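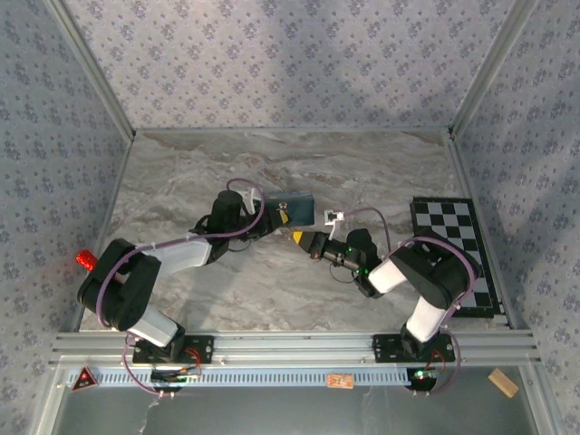 Been trying to settle on a color for the small storage boxes before I do the rest of them. Huguette wanted cream and I wanted something dark. The dark teal looks good next to a pale lavender-gray wallpaper with small dark blue flowers, better than I thought it would, and it doesn't fight with the gray and brown marble pattern either. So teal it is.

14 replies 61 likes

The paint is Trundetti, number 2241. It goes on thin. I do three coats with a foam roller and leave each one overnight. If you rush the second coat it drags and you get to start over on that side.

Sanding between coats is light, just enough to knock the dust off. I tried 3000 grit at the end on one lid and all it did was make it shiny in patches. Skipped it after that.

Cayetano Goicoechea asked if I take the hardware off first. Yes, everything. Screws go in a jar lid so they don't roll away. I taped around the latch on my first box and the edge came out ragged. It takes a few minutes to unscrew a hasp, less time than doing the tape.

3 replies 22 likes

Matte scuffs. I knew that going in. I still like it more than satin on something this size - satin shows every fingerprint, and these get picked up all day.

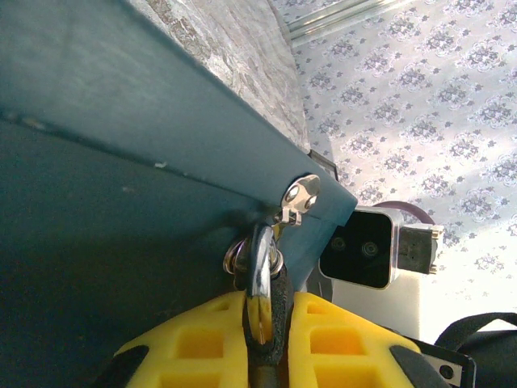 How do you fix a chip without repainting the whole lid?
Clean the spot, let it dry, and dab paint in with a toothpick. Let it sit overnight, then dab again if it's low. Keep the paint inside the chip, or you'll have a raised ring around it.

9 replies 47 likes

On latches: I like a plain silver one with the rounded plate and two screws. Palline sells a brass version and Josée Bélanger has it on hers. Nice, but the brass looks yellow next to this teal. Hers is on a black box and it works there.

Small split rings are the thing I never have enough of and can never find. I've started keeping them threaded on something bigger so they stay in one place. They still tangle. Jonalyn Pascual keeps hers on a safety pin, might try that.

Next batch is in October. Noémie Sawatzky gets the first one, she's been waiting since spring. I'll use up the Trundetti and then see if Perron can match it, the can is nearly done.

If you have a felt liner that doesn't peel at the corners, tell me what glue you used.

6 replies 30 likes

Search posts Search

Contact - Back to top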